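My grandmother's sister Berenice Cárdenas kept every letter she was ever sent, and when she turned seventy-three she decided it was time they went home. I don't mean to her home. She meant that each letter should go back to whoever had written it, or to their children, or to whoever was living in the house by then and seemed nice on the telephone.

I was between jobs that November, so I got the driving. We took her old green car, with a thermos between the seats and a bag of sugared almonds she claimed were for me, and we went first to Brasden, where a man named Uriel Trujillo had once written to her every week for a whole winter. She had told me he was a pen friend. She put on lipstick at the last gas station – twice, because the first one was too orange – and I kept my eyes on the pump and said nothing.

"He had terrible handwriting," she said, once we were moving again. "You had to love a person a little just to get to the end of the page."
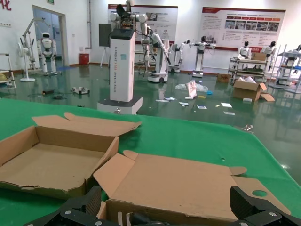

*Two boxes, open on the table.*

Uriel came to the door in his slippers. He was smaller than I had pictured him, with big soft ears, and he looked at her for so long that I began to study the doormat. Then he said, "Berenice, you're letting the heat out," and she laughed in a way I had never heard from her, a girl's laugh, right up in the nose.

They sat in the kitchen and she handed him his letters, twenty-five of them, tied with kitchen string. He went off down the hall – we could hear drawers, and some muttering – and came back with a bundle of his own, hers, in a flour bag.

"Well, now we're exactly where we started," she said.

"You could read me one," said Uriel. "I never could make out my own writing."

So she did. I washed the cups, and then I washed them again, and after a while I went out and sat in the car with the almonds. It was getting dark when she came to the window and waved at me to come back in, there was soup.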